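Clader: Lifting Open Trays from a Fixed Table with a Humanoid Robot
Project report, second-year option in automation
Annelore Engelhardt and Clotilde Sabatier
Workanik student robotics club, Mughal Building
Submitted 2025-05-01

1. Task

The robot stands at a table with its feet still. It has to find a tray, take hold of the rim with one hand, tilt the tray up on its edge and hold it there until told to set it down. The trays are black plastic with raised walls, supplied by Brumico. Balance is left to the maker's own controller, which we did not change. Our work covers tray detection, choice of grip point, hand closing and the tilt movement.

A lift counts as good if the tray is raised on edge, held for the full hold time and put back without leaving the table. Anything else is a failure, including a stop called by the operator.

2. Cameras

Tray detection uses the head camera only. It looks down on the tabletop at a steep angle and normally has the robot's own legs in the lower part of the picture, so everything below the front edge of the table is masked before detection runs. The mask is drawn by hand once per set-up. If the robot is moved, the mask has to be drawn again.

The two wrist cameras are used during closing. They are mounted close to the hand, and near fingers are often out of focus. We did not try to correct this. The closing routine only needs to know whether a fingertip has passed behind the rim, and a blurred dark tip is enough for that as long as the tip stays in view. Dark cloth or a dark sleeve in view of a wrist camera can be taken for tray wall. The routine therefore ignores any dark region that touches the top border of the picture.

3. Detection

The first version looked for dark regions on a yellow surface. It worked with the blinds down and poorly with them up. The tabletop is glossy, and pale reflections split a tray outline into separate parts, or joined a tray to the shadow of the robot's head. The second version fits a rounded rectangle to the rim and accepts the fit only if three sides are supported by edges. Exposure was fixed at the same time. We kept the colour test as a first filter, as it is quick and removes most of the floor.

Trays that run off the edge of the picture are rejected. This loses some trays that the arm could have reached, but the grip point on a partly visible tray was too uncertain to be of use.

4. Grip and tilt

The grip point is placed on the side wall nearest the chosen hand. The thumb stays outside the wall and the fingers go over the rim. Early runs closed all fingers at one speed, and the tray turned before the thumb had made contact. The thumb is now placed first and the fingers follow.

The tilt is a fixed arc about the lower edge of the tray. The wrist angle is reduced if finger current rises above the set limit. There is no force sensing at the fingertips, so the limit was found by trial and differs between left and right hand. The idle arm is held low and to the side. We had it further forward in the first month, and it blocked the head camera on some lifts.

5. Results

We logged 400 attempts, with 23 failures. Most failures were slips during the tilt. The rest were missed grips, where the fingers closed above the rim. We have no failures recorded as wrong detection after the rim fit was introduced, but a poor fit may be the cause of some missed grips and the log does not separate the two.

The left hand was used for most attempts, so the figures should not be read as a comparison of the hands. All attempts used empty trays.

6. Remaining work

Loaded trays are planned for June. The fixed arc will need to be replaced, as the tray must then be kept level and both hands will be needed. The log format should also store the fitted rim outline for each attempt, which would settle the open point in section 5. Source files and the log are in the club folder under clader/trays.

7. Camera views
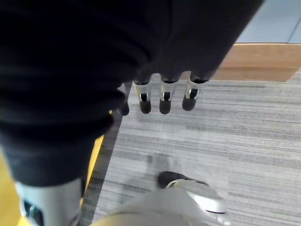
Wrist camera.

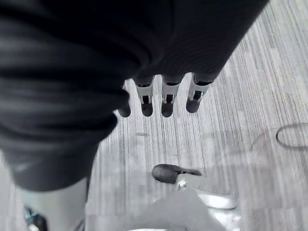 Wrist camera.

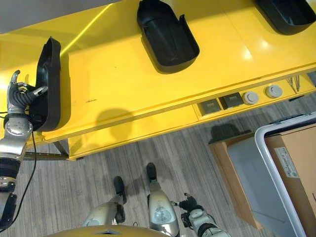 Head camera. Left hand on the rim, tray tilted.

Can the same closing routine be used for trays with thicker walls?

The routine can be used unchanged as long as the thumb and fingers can open wider than the wall. The finger current limit would have to be found again for each hand, and the grip point moved outward by half the extra thickness.

Related reports
Clader: notes on hand current limits
Masking the robot's own body in head camera pictures
Workanik club: booking the robot and the table
Fixed exposure settings for the Mughal Building lab
Project report template, second year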